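Pondton swaps its lost-property drawer for a bin

PONDTON, May 31, 2026 – The Mathebula reading rooms have a new home for everything visitors leave behind: a bright orange plastic bin, set on a white tabletop where even the most absent-minded borrower ought to notice it. The old drawer took in 159 items last year and gave back 2, one of them to the wrong person.
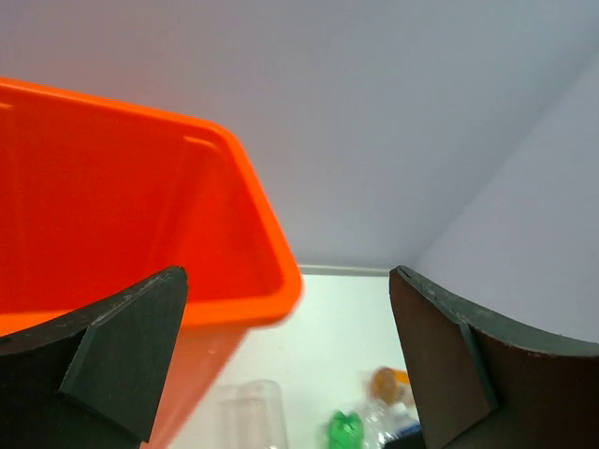 Unathi Van der Merwe would have settled for a bigger drawer, and doubts that anyone who can lose a left boot in a library will be rescued by a color. She is still missing an umbrella.

Unclaimed things will go to the Codeck thrift shop at the end of June. Gloves may be handed in singly, as they nearly always are.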